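4.2 Recording a grasp demo by remote control

Do section 4.1 first (pairing the Lidero gloves). If the gloves arent paired, stop here.

1. Clear the floor behind the robot. Tether cables flat, no loops near the feet.

2. Put the bottles on the desk, caps on. Side by side is fine. Leave room for the fingers.

3. Start the Doolan panel, pick New Demo, type a task name. Short names only, no spaces.

4. Put the gloves on and hold your arms the way the robot is holding its arms. Press Sync. Wait for the tone.

CAUTION: Never press Sync with your arm out and the robot's arm down. It will jump to match you.

5. Press Record. Reach slow. Speed limit stays at 55 percent untill you have a few clean takes.

6. Close the hand around the bottle while it's still standing on the desk. Don't lift yet. Hold for 2 seconds so the grasp gets its own marker in the log.

Right hand closed on the bottle with the light yellowish cap, green-capped one left alone next to it. Legs bent a little, arm reaching over the desktop.
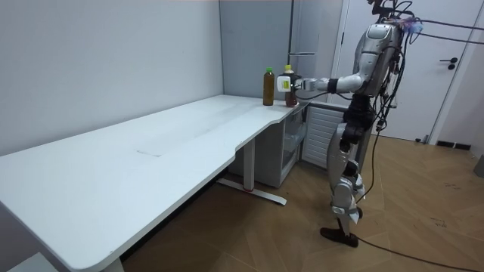
7. Lift, straight up. Then set it back down same spot, open the hand, pull back.

8. Press Stop. Keep or Discard. Bumped the other bottle? Discard.

Note: up to 80 takes per task name. After that start a new one.

Error 251 = glove lost. Hands still, re-pair, go back to step 4.

Questions on this section: Andor Jakab, Gakside support desk.

Rev. December 2023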